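Speaker notes — parish community supper talk
Hedvika Mikuš, Mombridge church hall, 3rd July

Slide 1. Opening

Thank Inês Fonseca for the invitation. Say where I'm from: the church in Ullau, a small congregation with a big kitchen. I run the monthly community supper there. We started in January with soup and bread and no real plan.

Mention that I'm talking about a free sit-down meal, open to anyone in town. I won't cover food parcels. Bülent Erdem is doing that after the break.

Slide 2. Why a supper

We already had a coffee hour after the service. Same people every time, same chairs. The families who used the playground next door never came in. Jarrah Pryor asked some of the parents why, and most of them said they thought it was for members.

So the first change was the sign. It used to say "Fellowship Meal." Now it says "Free supper, everyone welcome, 5:30." Pause here. People usually want to write that down.

Slide 3. What it costs

Our budget is $300 a supper. That covers food, paper goods and the dish soap. It does not cover heat or the hall, which the church pays for anyway.

The largest supper so far fed 118 people. We ran out of rice and sent someone to the store. The total bill that night was still under budget — chicken thighs were on sale.

There is no donation basket on the tables. We have a box by the coat rack and don't mention it from the front.

Slide 4. Tables and dishes

We seat people at long tables, and families with small children get the end nearest the kitchen. Plastic dishes for the children, china for whoever wants it.

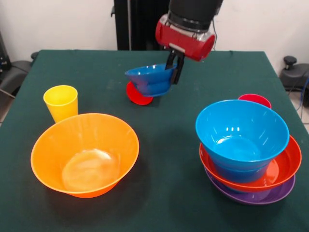 Bright plastic dishes on a green cloth. 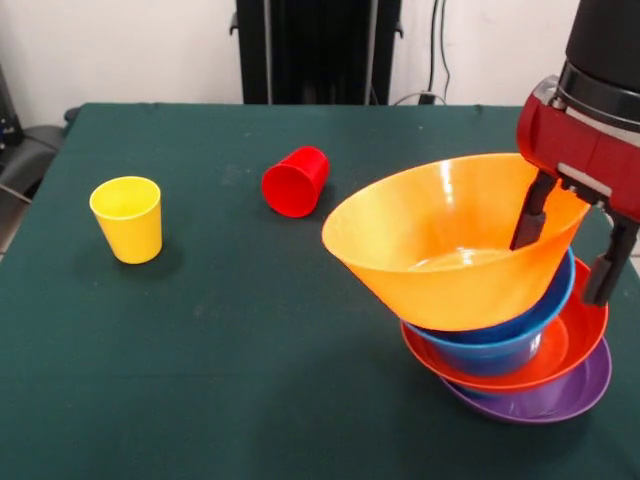
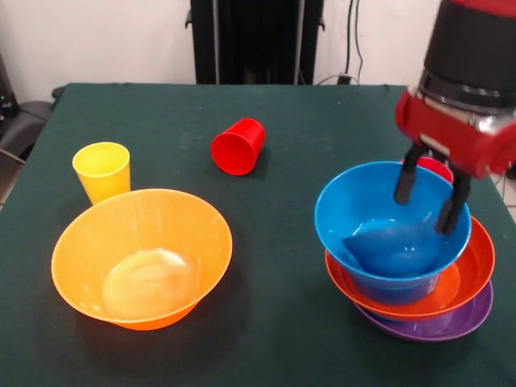 Do guests have to come to a service or sign anything?
Guests can walk in, eat and leave. We say a short grace before the food comes out, and we keep no sign-in sheet.

Slide 5. Who does what

A team of 14 is enough for us. Cooks arrive at two. Servers arrive at five and eat with the guests once the plates are out. Cleanup is a separate crew, and I'd push hard for that. In our first three months the cooks also did the washing up, and two of them quit.

Mervin MacLeod keeps the schedule. He sends one email a month with the open spots and one reminder the day before. We tried a group chat and people muted it.

If someone asks about food handler cards: two people in our kitchen have them, one per shift. Tell them to call their own county, the rules differ.

Slide 6. Things that went wrong

The spaghetti night. We cooked all the pasta at four and it was glue by six. Cook it in batches.

The microphone. Long welcomes while children wait for food. Mine was nine minutes once. Keep it to one.

Allergies. We now put a card in front of every dish with the ingredients written out. Hold up the sample card, it's in the blue folder.

The piano. Leave out if short on time.

Slide 7. The first year

We served 1,310 meals in the first year. A few of those guests now come on Sunday mornings and most don't. Some help in the kitchen and have never been upstairs. Say this plainly, because someone will ask about attendance.

Slide 8. Starting one

Pick a date and keep it, even in bad weather. Borrow the big pots before you buy any. Do one small supper for your own people first to test the stove.

The Vávra family lent us theirs for five months. Handout has the shopping list, the shift sheet and my email.

Take questions until the bell. Bring the folder and the laptop cord back to Inês at the side door.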